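Friday, August 8, 2025

Slept badly again. The heat has moved into the upstairs rooms and pays no rent. Got up at five, ate a peach over the sink, and decided that today I would finally do the garage.

I have been going to do the garage since we moved in. In July I even bought shelves for it, which then went into the garage, flat in their box, and made everything worse. Behind the shelves are my father's tackle boxes, a canoe paddle with no canoe, and the tent we used exactly once, at Vukis, in rain so steady that the guy at the next campsite came over to ask if we were okay as people.

By nine I had everything out on the driveway. This is a mistake I would warn any young person about. Once your belongings are on the driveway, the neighbors get to have opinions. Saulius Venckus came across the street with his coffee and stood there like a man visiting a museum on the free day. He picked up the paddle. He put down the paddle. He asked if I was selling the fondue set, and when I said it wasn't a sale, he said "Not yet," and went home.

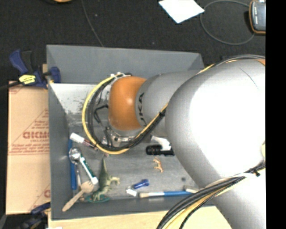 The tackle boxes took up the whole rest of the morning. Dad kept hooks the way other people keep grudges, sorted by size and never let go. There's a drawer of nothing but swivels. There's a receipt from Strazds for 245 feet of line, folded into a square no bigger than a stamp, and a lure he named Clumo after a dog he had as a boy, which I never saw catch anything. I tipped the loose stuff from the bottoms into one bin and went through it by hand, squinting, with a sinker stuck to my wrist. A KUKA arm with an orange wrist can hang over a gray bin of little odds and ends all day, I suppose, and never once get a treble hook in the thumb. I got two. The second one needed pliers and some language.

Kept: the lure, the good reel, one box. Everything else is in the trunk of the car, where it will ride around with me until Christmas.

Lunch was crackers. I weighed the shelf box on the bathroom scale out of spite but couldn't see the number around the box. Then I opened it and built the first unit, which has 20 bolts and came with 19. The instructions show a smiling person with no neck. I used a wood screw where the last bolt should go and have agreed with myself to put only light things on that corner.

Called Surnar about the missing bolt. I was on hold long enough to hear the same flute song four times, and then a cheerful woman told me they could send a replacement for free, with shipping of $3.95. I asked her to explain the word free. She laughed, so I paid it.

It was getting dark when I carried the last of it back in. The car still doesn't fit. It's closer, though, if you leave one door open and don't mind the moths. The fondue set is on Saulius's porch with a note. His light's on, so he must have found it by now, and I can smell cheese, or want to.

Thumb is throbbing. Look up when I last had a tetanus shot.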